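Gripper comparison moves to second round

The first round of the parallel gripper comparison is complete. Two units were cycled on the same arm, with the same wrist camera and the same controller settings: the Honik two-finger linkage gripper and the Arnwood rack-driven gripper. Each ran 2,015 open-close cycles at a commanded force of 28 N, with a position reading logged at full open and full close. 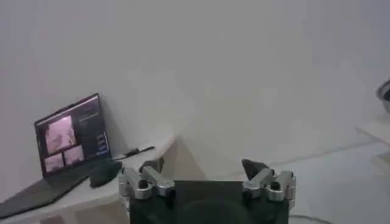
Repeatability at full open was the main question for the Honik. Linkage grippers pick up play at the pivots, and a small error there shows up as a larger one at the pads. With the jaws spread wide and nothing between them, both fingertip pads stay inside the wrist camera view, so pad position can be checked against the encoder value without a separate fixture. Drift over the full run was below the resolution of the camera method. The Arnwood drifted slightly in the first 100 cycles and then held.

Closing time favored the Arnwood by 11 percent. The Honik is slower in the last part of its stroke, where the controller reduces speed before contact. This limit is set in firmware and was left at the default for both units.

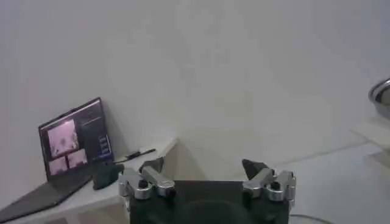 Manipulation Hardware Group, Luleren Lab

Round two covers grasping. Test objects are thin-walled cups, flat boxes and a set of machined cylinders from the Gachanja bench kit. The wrist camera exposure will be lowered first. The feed panels on the laptop come out pale and pinkish at the present setting, and pad edges are hard to pick out against a white background. Results are planned for the March issue. Log files from round one are in the group's shared folder under the gripper name.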